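Sim bench notebook, Lillby Robotics Club
April, started 4:10 pm
Written up by Blandine Chevalier
3 comments

Phone scene is loading again! Genji Uchida found the bug while I was still getting my coat off. Our scene file for Flurkgate had the tabletop height typed in twice, once in meters and once in centimeters, and whichever line got read last won. That explains the whole week of objects dropping through the wood or hanging in the air above it. He deleted the second line and everything sat down where it belonged. I may have cheered too loudly, the chess people next door came to look.

Plan for the session, copied off the whiteboard so it survives the weekend:

- get the approach pose for the phone right, fingers on both sides, no touching on the way down
- check the same scene from the second viewpoint for things the close view misses
- start the 100-trial batch on the Jelteck machine before we lock up
- write something, anything, for the Zawadzka entry form

Approach pose first. The trouble with a phone is that it's flat and long, so there are good directions to grab it from and very bad ones. Across the short side is good. Along the long side our gripper doesn't open wide enough and the planner just gives up (politely, with an error message that says "ok"). I rotated the target by hand in small steps and watched the close view after each one until a finger stood on either side. I really like looking at this one. The keyboard is the old real-keys kind, and I didn't expect the texture to hold up as well as it does from this near.
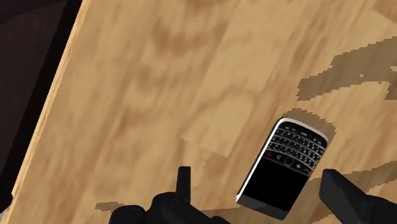
Close view notes

The left finger is much easier to judge than the right one from here, because it stands out against the light wood. I kept wanting to nudge the whole hand sideways to "center" it and had to stop myself. Genji's rule, which I'm writing down so that I follow it: don't trust the eye, print the two distances. We printed them. The hand was a little off toward the keyboard end and fine side to side, which is the opposite of what I would have sworn to.

Shadows are jagged. We turned the shadow map setting down last month to make the scene run faster on the laptops and then forgot about it. Do we care? For planning, not at all, the planner never looks at pixels. For the detector Genji is training, maybe. He wants to run it both ways and compare, so the setting now lives in the config with a comment next to it saying who changed it and why. Please keep doing that, everybody. It takes ten seconds.

The big black screen on the phone is a gift and a curse. With nothing showing on it, it's an easy dark shape to find. But the gripper is black too, and when a finger passes over the screen the detector merges them into one lump. Idea from Genji: feed it the joint angles as well, so it knows where its own fingers are. I think that's great and also more work than we have time for before the Zawadzka round. Parked, with a star.

5:30, second viewpoint

Switched over to the side view to see what else is on the table. I had been staring at the phone for so long that I'd stopped thinking about the clutter. The O'Reilly book is the thing to worry about when the path swings low over that corner, and the blue toy-looking thing lies partly on top of it, so the two have to be treated as one obstacle with a silly outline. Our collision boxes were still plain rectangles. Swapped the toy's for a capsule shape, which follows it much better.

The other headache is the arm itself. With the FRANKA EMIKA lettering facing you, the casing takes up a huge part of the view, and small things on the table mostly vanish behind it. If we ever score grasps from this viewpoint alone we'll fool ourselves.

Genji's fix is simple: use both views, and if an object is hidden in one, lower its weight in that one and carry on. Written in two lines of code, tested on one pose so far. I'd like to see it on a few more before I believe in it, but it's a lovely little piece of thinking and I told him so.
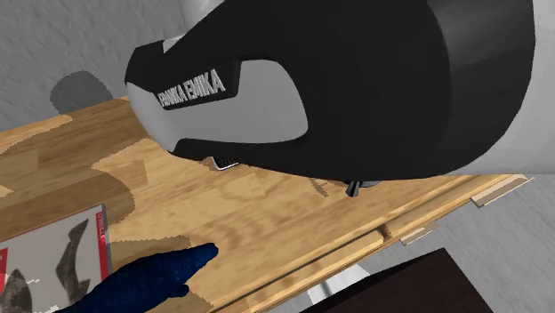
Does the arm have to avoid the book in simulation if nothing can get damaged?

It does, for us. We want plans that could be run on a real arm later without changes, and the Zawadzka rules take points off for any contact with an object that isn't the target. A path that plows through a book in sim teaches us nothing useful.

Leaving that question in because one of the new members asked it at the door and it was a good one. The follow-up was whether we could just remove the book. We could! But clutter is half the fun, and the judges pick their own layouts anyway.

Batch run

Started the 100 on the Jelteck at 6:15. Each trial moves the phone a bit and turns it a bit, with the seed saved in the log so we can replay any single one. Things I changed right before pressing go (I know, I know):

- joint speed limit back to the default, it had been left at the slow demo value
- log folder name now has the branch name in it
- closing force unchanged. Do not touch until we have numbers!

If the machine has gone to sleep again, wake it and look at the last line of the log before restarting anything. Last time I restarted on top of a half-finished run and lost the first half. Still a bit sore about it.

Zawadzka form

Wrote two sentences and deleted one. Team name is still open. Genji wants "Short Side" after the grasp direction and I'm coming around to it. The form also asks for a short paragraph on what we learned from failures, and for that we have so much material.

For next time

Detector with good shadows against detector with bad shadows (Genji). Capsule shapes for the rest of the clutter, and a better one for the book and toy together (me). Someone who isn't us should try the setup notes on a clean laptop and write down every place they get stuck. Bring the long network cable back from the library.

Log from the batch goes in the shared folder under Flurkgate, grasp, phone. I'll add the count to this page once it's in.

3 comments · 2 shares

Recent entries
Tabletop height, the mystery so far
Why the planner says "ok" when it isn't
Setting up the Jelteck from scratch
Zawadzka rules, our reading of the contact penalty
Flurkgate: first scene that didn't explode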